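Samonte Guest and Gift Manager
Section 4: Recording Gifts and Sending Acknowledgments

4.1 Before you begin

The acknowledgment list draws on the household address book. Complete the address book (Section 2) before recording any gift. Entries without a mailing address are accepted but will be left out of the label sheet.

4.2 Recording a gift

1. From the main menu, select Events, then open the event concerned.
2. Select Add Gift.
3. Enter the giver's name exactly as it should appear on the envelope. For a joint gift, enter each name on its own line.
4. Enter a short description of the gift. The field holds 145 characters.
5. Under Reply Type, choose Handwritten Note, Printed Card, or Telephone Call.
6. Select Save.

Note: Gifts received by mail should be recorded on the day they are opened. The event date is filled in automatically and must be changed by hand for gifts that arrive late.

12 shares | 3 comments
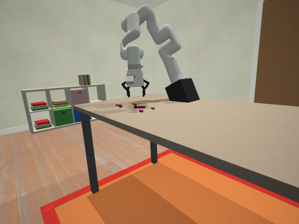
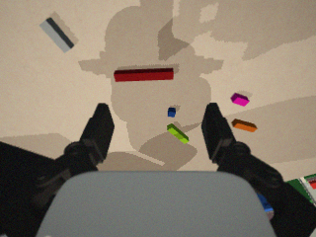
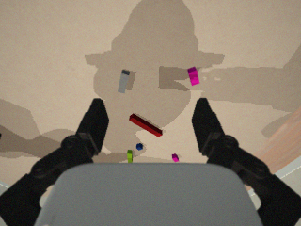 4.3 Choosing a card layout

Two layouts are supplied. Akine is a folded card with a blank interior and is intended for handwritten notes. Sonia is a flat card with space for five lines of printed text. A layout may be changed at any time before the card is marked as sent.

1. Open the gift entry and select Card.
2. Select Akine or Sonia.
3. For Sonia, type the message and check the spelling of all names in the preview.
4. Select Apply.

Caution: Applying a layout to the whole event replaces any message already typed on individual cards. Deleted messages cannot be recovered.

4.4 Printing labels

1. Load the label sheet face up in the manual feed tray.
2. Select Print, then Labels.
3. If part of the sheet has already been used, enter the number of the first unused label.
4. Print one page on plain paper and hold it against the label sheet to check alignment.
5. Print the labels.

Note: Grorner label sheets purchased before July use the older margin setting. Select Margin 2 in the print window.

4.5 Marking replies as sent

Open the event, check the box beside each completed reply, and select Mark as Sent. The entry moves to the Completed tab and is removed from the reminder list. An entry marked in error may be restored by clearing the box on that tab.

Replies are customarily sent within two weeks of the event. To change the reminder period, see Section 5.

Section revised Oct 31, 2022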